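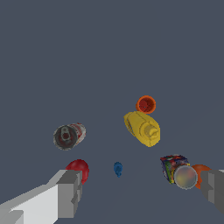
Ticket: Gripper stops short of the red object, tabletop scene
Project: Cerneo student project, pick and place unit
Software: Wikeo simulator, class license
Status: Open, waiting on Brarska support
Opened: Sunday, July 6, 2025

Problem

Our team is building a pick and place task for the robotics class. The arm is supposed to go to the red object, close the gripper and lift. In most runs it stops a little above it and off to one side, then closes on nothing. The log says the target was reached. No error is shown.

We ran it 12 times and it missed in all but 2. The misses are all to the same side. The surface is plain gray and the other items are the usual set: mustard bottle, can, orange cup, orange ball, and the small blue piece.

In the wrist view the fingers are wide open and the small blue piece is in the gap between them. The red object is behind the tip of the left finger, so part of it is hidden. We thought this might be throwing off the position estimate.
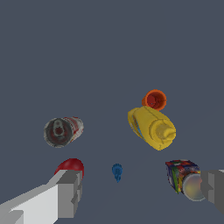 What we tried

1. Restarted the simulator and loaded the scene again. Same result.

2. Turned off the wrist view and used only the outside view for the estimate. It still missed, but by less.

3. Raised the step limit from 100 to 2000 in case the arm was timing out before it got there. It took longer and stopped in the same place.

4. Swapped the target to the mustard bottle. The first run was fine, so the arm itself can reach and close. We have not repeated this enough to be sure.

5. Loaded the scene file from the February assignment, which used the old gripper. That one worked.

From the outside view the fingertips are just above the red object and to the left of it. The can is right below it in the view, so any fix that moves the hand has to leave room there.

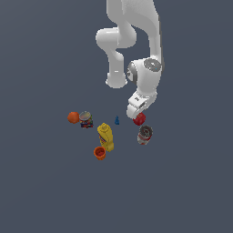

REPLIES

Brarska support:
Thanks for the details. Step 5 is the useful one. Please check the tool offset in your arm settings. The Wuyts gripper file has its own offset, and if the old value is still in the scene file the two get added together.

Team:
Checked. The old value was still there. We set it to zero in the scene file and kept the one in the gripper file. The stop point is closer now - not exact, but the fingers do touch the target on most runs.

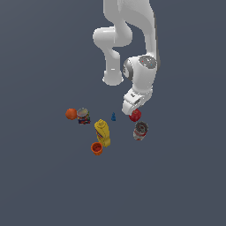
We also found that the planner and the viewer read the offset from different files, so the arm we see and the arm being planned for may not match. Can you confirm which file wins when both are present? We would like to fix that before we change the approach height again.

Brarska support:
The gripper file should win. Please attach both files and the log from one missed run.

Team:
Attached. We are leaving the approach height alone until we hear back.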